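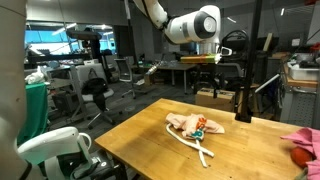 How do I figure out which region my grandmother's embroidered towels come from?

Posted in Folk Art & Crafts
March 13, 2024

Hi all, first time posting so go easy on me! When my grandmother passed she left me a cedar chest with a stack of long embroidered linen towels, the kind that hang over a mirror or a doorway. Mostly red thread, a little black, and one of them has a strip of blue along the hem that looks like it was added later (the stitches are bigger and kind of sloppy). She grew up in a village outside Banden and moved to Praltgate when she got married, and those two places are 70 miles apart with a mountain in between, so I'd love to know whether these were made before or after the move.

The patterns are mostly diamonds with little hooks coming off the corners, plus a row of birds on the longest one. I took it to a fabric store and the lady told me it was "just peasant work" and could be from anywhere. That can't be right, can it? I've seen museum labels that name a single valley! What do those people look at that I'm not looking at? Also, should I be washing these? They smell like mothballs something awful.

– cedarchest

hookedrug

Oh, I'm jealous of that chest! And please ignore the fabric store lady. Village embroidery is very often local, and women in one valley could tell where a bride came from by her sleeves.

First thing I'd do is flip them over. Everybody looks at the front, but the back is where you see how the person was taught. If the back is nearly as neat as the front, you're probably looking at counted double running stitch, and if it's a mess of long floats going sideways, that's more like a pattern darning. In my own family's pieces the Banden side all worked the first way and I have never found a float on any of them. I can't swear that holds for every village, but it would be a good clue in your case.

Second, look at the join down the middle if there is one. Home looms were narrow, so wide cloths got sewn together from strips, and some places made a big show of that seam with colored thread while others hid it. Mine have a zigzag in red.

The hooked diamonds won't help you much, I'm afraid. You find those all over the place, from the Balkans to Central Asia, and folks will tell you they mean fertility or a sown field or the evil eye, and I think half of that got made up by whoever wrote the guidebook. The birds are better. Look at the tails and whether they face each other with a plant or a pot in the middle. Paired birds with a tree are common too, but the way the tree is drawn can be very particular.

The Sundbridge folk museum has up to 3,000 textiles in its catalog and 900 of them are online with pictures of both sides. I spent a whole winter going through it with a cup of tea and a bad back. Search by village and not by "towel," because the older entries call them cloths, hangings, runners, you name it.

Do NOT wash them yet. Old red thread can bleed like crazy. Put a damp white cotton swab on a bit of red on the back, press for a minute, and see if any color comes off. Do the black and the blue too. For the smell, lay them flat on a clean sheet in a shady room with the windows open. Mine took weeks.

birchbark_77

just put them in the machine on cold, my mom always did and hers are fine

hookedrug

Replying to the one above: please don't! I lost the border on a pillow cover that way and I'm still mad at myself.

Coutinho_textiles

Agree with most of the long answer. One thing to add on dating. If any of the red is a very bright, even color with no variation at all, it's likely factory-dyed cotton, and that was being sold in little market towns well before your grandmother's time, so a bright red doesn't make the towel recent. People get tripped up on this constantly. The linen itself will tell you more. Handspun has thick and thin spots that you can feel if you run it between your fingers with your eyes shut.

I wouldn't unpick that blue strip, either. A hem repair or an addition in a different hand is part of the story, and it may well have been done after the move to Praltgate, with whatever thread she could get there. Check for initials near it. On the ones I've handled they're tiny and usually in a corner, sometimes worked upside down.

If you want somebody to see them in person, the museum has an identification day in April. You can bring 3 pieces per visit. Roll them around a cardboard tube with plain cotton over it, don't fold.

cedarchest

Thank you both so much!! I flipped the bird one over and the back is as neat as the front. No seam in the middle that I can find. I did the swab thing and the red is fine but the blue came off a little, so no washing for now. Going to look for initials tonight when I can get a decent lamp over there.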